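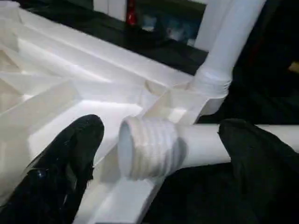 White plastic base and the pipe that runs up from it.

8th September

We've been in the Breddale place for two winters now and I've finally stopped thinking of it as the new house. Part of that is the garden, which I ignored for most of the first year while we dealt with the roof and the hot water. It was all kikuyu and a dead lemon tree when we moved in.

In July I cleared the strip along the back fence. It took three weekends. The kikuyu goes down further than you'd think and every piece left behind comes up again, so I dug the lot over with a fork and went back through it by hand. The green bin was full every fortnight and I still had a pile behind the shed.

The soil is heavy grey clay. I'd read plenty of advice on gypsum, most of it contradictory, and ended up ordering a load of compost from the landscape yard at Naststead. Delivery cost nearly as much as the compost. They tipped it on the nature strip and I barrowed it through before the rain came.

I've put in broad beans, silverbeet and a row of garlic that went in too late. The beans are doing well. The silverbeet got hit by snails in the first week, so I replanted and went out with a torch most nights after tea. That worked better than the pellets.

Water is the next job. We have a 2000 litre tank off the side of the garage and it was full by the end of July, but the tap is at the wrong end and I'm sick of dragging the hose past the clothesline. I got a quote for having a line run underground and it came to $807, more than I want to spend on something I can dig myself. The trench will have to go around the old apricot.

The apricot is a question as well. It flowered last spring and gave us two apricots, both of which went to the possums. I've pruned it hard and I'll give it this season. If it doesn't do anything I'd like a fig there instead.

Tomatoes won't go in until the nights warm up. I've got seed started on the laundry windowsill, mostly Roma, and they're only just showing their second leaves.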